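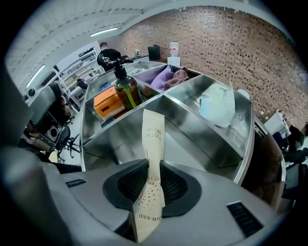

I've worn a sleep-tracking ring from Kovance since March. A few people asked if it's worth buying, so I'm putting my notes in one thread.

1/ The ring is good at knowing when I fall asleep and when I get up. It matched my own written log within a few minutes on most nights.

2/ It's bad at naps. If I read on the couch for half an hour it often calls that sleep.

3/ Resting heart rate was the useful part for me. Mine sits in the low 50s. When I came down with a cold in Clarkholm it went up two days before I had a sore throat. One case, so don't read much into it.

4/ Sleep stages I ignore. My doctor said a ring can only guess at those, and the guesses changed a lot after the last app update anyway.

5/ Battery is nearly 46 hours with the oxygen sensor on. I turned that off and now charge it every third day while I make dinner.

6/ The app wants a subscription for anything older than 30 days. You can export your data for free, but the button is buried under Account — Privacy — Requests.

7/ Sizing: order the test kit first. My finger is bigger at night and I had to send the first ring back.

8/ If you think you have sleep apnea, skip the gadget and ask for a proper sleep study. I did mine at the Destthorpe clinic and the wait was shorter than I expected.

9/ I'm keeping the ring, with the score turned off. Checking it every morning was making me sleep worse.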